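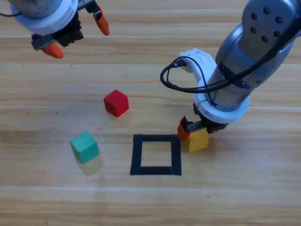
Ticket: Lap counter and transponder dropouts, Druvelgate Short Oval
Product: Guren Timing, track edition
Category: Timing and scoring
Priority: High (race weekend)
Status: Resolved, monitoring
Opened: June 9, 2024

Reported problem

During the second heat of the late model class, the scoring screen stopped counting laps for car 9. The car was running in the top five and was shown a lap down from the middle of the heat onward. Race control caught it from the hand-kept lap sheet and fixed the order before the results were posted. In the feature the same thing happened to car 6, and two other cars lost single laps. All of the missed laps were at the start/finish loop. The backstretch loop recorded every pass.

The track runs Guren Timing on one laptop in the tower, with one decoder for each loop. The start/finish loop was replaced over the winter when the front straight was repaved. We had no missed laps at the two practice days before this event.

What the track had already tried

- Restarted the scoring program between heats. No change.
- Swapped the transponder on car 6 for a rental unit. Car 6 still lost a lap in the feature.
- Moved the laptop to a different network port. No change.
- Checked the transponder mounting on both cars. Both were inside the height limit and pointing down.

Support reply 1

Thanks for the lap sheet and the log file. The log shows that the decoder did see car 9 on the missing laps, but with a hit count of 5 or lower. The default cutoff in the program is 10 hits, so those passes were thrown out as noise. On the backstretch the same car shows hit counts well above the cutoff all night. That points to a weak signal at the start/finish loop. Please do the following before the next session and send us the results:

1. With no cars on track, open the decoder page and write down the background noise value for each loop.
2. Turn off the tower radio repeater and write down the values again.
3. Walk a transponder across the front loop at the inside line, the middle and the wall, and note the signal strength at each spot.

Do not lower the cutoff yet. It may hide the problem and let in false passes from cars on pit road.

Track response

Noise on the backstretch loop is normal. Noise on the start/finish loop is high with the repeater on and only a little lower with it off, so the repeater is not the main cause. Walking test: strong at the inside line, fair in the middle, weak next to the wall. Cars 9 and 6 both run the high line, and so did the other two that lost laps.

We also noticed that the coax from the front loop goes through the same conduit as the power for the new caution lights. The lights were not hooked up at the practice days.

Support reply 2

The caution lights explain the noise. The fall-off toward the wall is a separate fault and usually means the loop is open or shorted at the far end, or the resistor in the end box has a bad joint. Please open the end box by the wall and measure the resistor with the loop unplugged from the decoder. Then run a temporary coax along the fence, away from the light power, and repeat the noise reading.

Track response

The end box had water in it and one leg of the resistor was corroded nearly through. We dried the box, fitted a new resistor from the Stakholm spares kit and sealed the lid. Temporary coax is up along the fence. Noise on the front loop now matches the backstretch with the caution lights on and flashing. The walking test is strong all the way to the wall.

We ran a test session with ten cars, with four of them told to stay high. No missed laps, and no hit counts near the cutoff.

Resolution

Two causes found: a corroded resistor in the end box of the start/finish loop, and noise from caution light power sharing a conduit with the loop coax. No software fault. Cutoff left at the default setting.

Follow-up for the track

- Replace the temporary coax with a buried run in its own conduit before the Furtună 100 in July.
- Add the end box to the pre-race check - open the lid, look for water, check the seal.
- Keep the hand lap sheet going for every class until the new run is in.
- Send us the log from the next full race night.

The ticket stays open for monitoring until that log has been reviewed.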